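Merport Treaty Desk, single-seat license
Item 908
In stock: digital delivery
Sold by Drallthorpe

Treaty Desk is a searchable file of 1,222 bilateral agreements, with a note on which ones each side still says it honors. Those are two different things, and the maker's brochure tends to blur them. A signature tells you a minister was in the room with a pen. It doesn't tell you the border crossing is open.

We stock it because the search is good and the source texts are complete. We are less sold on the "stability score" that Merport prints next to every government. Annick Dufour on our reference team spent February checking scores against the notes under them and could not work out how 7 of them were reached. We asked Merport. They sent the brochure again.

What you get
Full texts in English, with the original language where it was released
Status notes, updated every 60 days (a long time during a crisis)
Export to spreadsheet
Email support from Merport, mornings only

What you don't get
Unpublished side letters
Any forecast we would put money on

Customer comment, Cletus Begay: "Fine for looking things up. I turned the scores off the first afternoon and haven't missed them."

If you already pay for the Ostrowski yearbook, compare the two before ordering, as much of the older material overlaps. The Mestton add-on for trade disputes is sold separately, and we would wait for the next version.

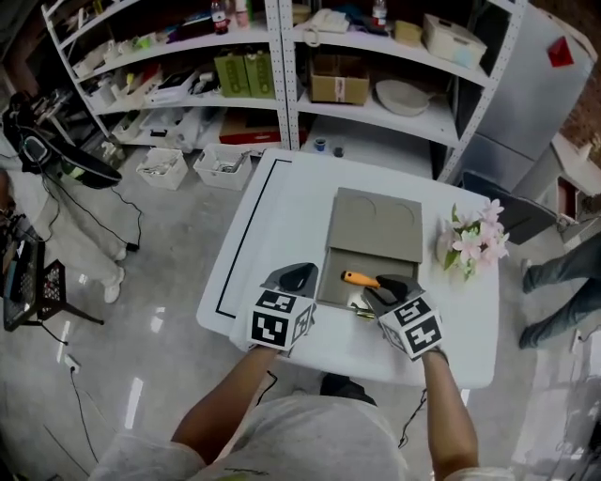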